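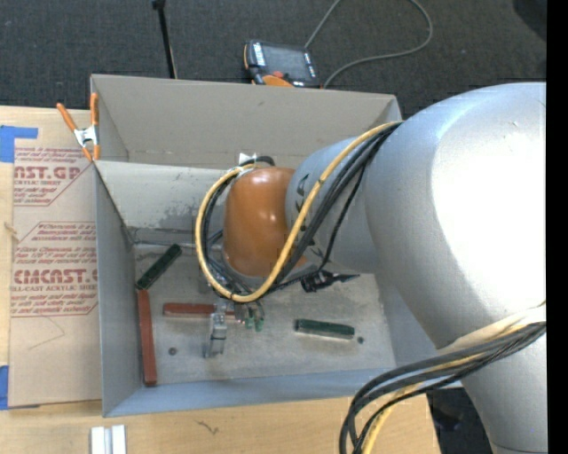 스킨노라 계약서의 제7조는 번역 대상 문장의 길이를 규정하지 않았다. 펠리스타 웨레는 그 조항을 세 번 읽고 나서 첫 번째 음성 파일을 열었다. 파일은 24개였고, 모두 스틴사이드 등대의 마지막 등대지기가 남긴 구술 기록이었다. 사용 언어는 핀란드어 서부 방언, 녹음 매체는 카세트테이프, 잡음 수준은 중간 이상. 그녀는 작업 일지의 첫 줄에 이렇게 적었다. 재생 속도 0.8배, 헤드폰 착용, 문 닫음. 책상은 밝은색 나무 상판이었고 그 너머 바닥에는 짙은 회색 카펫이 깔려 있어서, 의자를 뒤로 밀어도 소리가 거의 나지 않았다. 녹취 작업에는 적합한 조건이었다.

1번 파일은 기압에 관한 내용이었다. 화자는 1045라는 숫자를 말하고 한참 침묵했다. 침묵은 테이프가 멈춘 것이 아니었다. 뒤에서 시계 소리가 계속 났다. 펠리스타는 규정대로 괄호를 열고 '침묵'이라고 쓴 다음 괄호를 닫았다. 침묵의 길이를 기입하는 칸은 양식에 없었다.

양식은 페린 가이야르가 만들었다. 페린은 루셀 기록보관소의 편집 책임자였고, 전화로 말할 때도 문장에 번호를 붙이는 버릇이 있었다.

"첫째, 화자의 반복은 한 번만 적습니다. 둘째, 숨소리는 생략합니다. 셋째, 지명은 현행 표기를 따릅니다."

"침묵은요?"

"괄호 처리합니다."

"길이가 다 다릅니다."

페린은 잠시 대답하지 않았다. 펠리스타는 습관적으로 그 간격을 쟀다.

"괄호 하나로 통일하세요." 페린이 말했다.

4번 파일부터 화자는 날짜를 말하지 않았다. 대신 바람의 방향과 렌즈를 닦은 횟수를 말했다. 렌즈는 하루에 두 번, 소금기가 심하면 세 번 닦았다. 천은 아마포를 썼고, 식초를 물에 타서 적셨다. 비율은 6번 파일에서 한 번 나오고 9번 파일에서 다르게 나왔다. 펠리스타는 두 값을 모두 적고 각주를 달았다. 각주에는 어느 쪽이 맞는지 판단하지 않는다고 썼다.

11번 파일에서 처음으로 다른 사람의 이름이 나왔다. 이리아 살미넨. 화자는 그 이름을 말하기 전에 의자를 움직였다. 나무가 돌바닥에 긁히는 소리였다. 이리아 살미넨은 보급선을 타고 와서 발전기를 점검했고, 점검표에 서명했고, 커피를 두 잔 마셨다. 다음 보급선에도 왔다. 그다음 보급선에는 오지 않았다. 화자는 이 내용을 발전기 연료 소비량을 보고할 때와 같은 억양으로 말했다.

펠리스타는 되감아서 다시 들었다. 억양에는 차이가 없었다. 차이가 있는 것은 호흡의 위치였다. 연료를 말할 때 화자는 숫자 앞에서 숨을 쉬었고, 이리아를 말할 때는 이름 뒤에서 쉬었다. 숨소리는 생략 대상이었다. 그녀는 생략했다.

12번부터 17번까지는 다시 날씨였다. 안개 신호기의 압축기가 고장 난 일, 부품 번호를 잘못 적어 보내 맞지 않는 밸브를 받은 일, 그 밸브를 줄로 갈아서 맞춘 일이 순서대로 기록되어 있었다. 갈아낸 두께는 언급되지 않았다. 화자는 밸브가 겨울 내내 버텼다고 했다. 1월에는 계단 난간이 얼어 장갑이 달라붙었다. 그는 장갑을 떼지 않고 손만 빼서 올라갔고, 장갑은 며칠 동안 난간에 남아 있었다.

클레망스 부아예가 전화한 것은 펠리스타가 18번 파일을 열기 직전이었다. 클레망스는 같은 계약의 프랑스어본을 맡고 있었고, 펠리스타의 원고를 받아서 옮겼다. 그녀는 핀란드어를 몰랐다.

"괄호가 너무 많아요." 클레망스가 말했다.

"원본에 있는 겁니다."

"알아요. 그런데 11번 뒤로 늘었어요. 그 앞에는 한 파일에 두세 개였는데."

펠리스타는 일지를 넘겨 확인했다. 클레망스의 말이 맞았다. 12번부터는 압축기 이야기 중간에도 침묵이 있었다. 밸브의 치수와 밸브의 재질 사이, 안개와 시정거리 사이에 있었다. 듣는 동안에는 테이프가 낡은 탓으로 여겼다.

"프랑스어로는 어떻게 처리하고 있습니까?"

"줄을 바꿔요. 양식 위반인 건 알아요."

"페린이 압니까?"

"아직 몰라요."

통화는 그것으로 끝났다. 펠리스타는 차를 다시 끓였고, 마시지 않은 채 18번을 재생했다.

18번에는 등대 자동화 통지서가 나왔다. 화자는 통지서를 처음부터 끝까지 읽었다. 문서 번호, 수신인, 근거 규정, 철수 기한. 광원의 출력은 2000와트에서 1000와트로 낮추고 점등은 광센서가 제어한다고 되어 있었다. 그는 문서의 오탈자도 고치지 않고 그대로 읽었다. 읽고 나서 종이를 접는 소리가 났다. 네 번 접었다.

19번부터는 목록이었다. 공구, 담요, 식기, 예비 심지, 기상 관측 장부. 물품마다 상태를 덧붙였다. 양호, 양호, 손잡이 파손, 양호. 22번 파일의 끝에서 그는 커피잔을 두 개로 보고했다. 상태는 한쪽만 말했다. 금이 갔다고 했다. 펠리스타는 다른 한쪽의 상태를 찾으려고 23번 파일의 앞부분까지 들었으나 나오지 않았다. 각주에는 '미언급'이라고 적었다.

24번 파일은 가장 짧았다. 화자는 보급선이 보인다고 말했다. 갑판에 사람이 둘 있다고 했고, 한 명은 선장이라고 했다. 그다음에는 말이 없었다. 시계 소리가 났고, 바람이 창틀을 흔들었고, 어느 지점에서 의자가 돌바닥에 긁혔다. 11번 파일과 같은 소리였다. 발소리가 멀어졌고 문이 열렸다. 녹음기는 꺼지지 않았다. 테이프는 끝까지 돌아갔다.

펠리스타는 초침으로 그 구간을 쟀다. 11분 40초였다. 규정에 따르면 괄호 하나였다.

그녀는 괄호를 열고 '침묵'이라고 쓴 다음 쉼표를 찍고 시간을 기입했다. 그리고 1번 파일로 돌아가 모든 괄호에 길이를 넣기 시작했다. 1번의 첫 침묵은 9초였다. 11번의 이름 뒤 침묵은 31초였고, 그 안에 숨소리가 두 번 있었다. 숨소리도 적었다. 작업은 새벽 네 시에 끝났다.

제출 메일에는 두 문장을 썼다. 양식에 없는 항목을 추가했습니다. 필요 없으면 일괄 삭제할 수 있도록 같은 기호로 표시했습니다.

페린의 답장은 그날 오전에 왔다. 번호가 붙어 있지 않았다.

"11번 파일 원본 음성을 보내 주세요. 변환본 말고 원본으로."

펠리스타는 파일을 첨부하고 재생 위치를 적었다. 그런 다음 일지의 해당 줄에 발송 시각을 기입하고, 헤드폰의 선을 감아 서랍에 넣었다.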